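Section 4: Setting up the counter

OK, counter time! I use the Plallo list for this bit, and I still tick things off with a pencil.

1. Set the cutting board down on the countertop first.
2. Lay the long saw across it, handle toward the drawer (mind the blade, please!).
3. Stand the cereal jar near the toaster oven with its lid on. 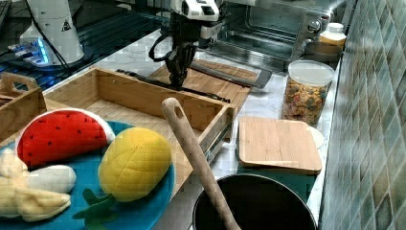
Ulloa wrote in to say the saw should go away before any plates come out, and that a hook inside the pantry door does the job nicely.

Fair point, and I've started doing it too. So:

4. Put the saw away. CAUTION: pick it up by the handle only.
5. Put the teal plate on the big wooden tray and pile on the toy fruit – lemon, watermelon, banana, any order you like.
6. Tea box goes on the same tray, down near the bottom.

Note: bottles and cups live along the backsplash. If you run out of room there, see Dukine shelf, part 325.

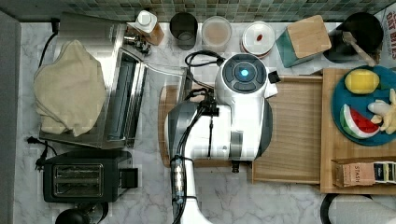
Fig. 41. Tray with fruit plate and tea box.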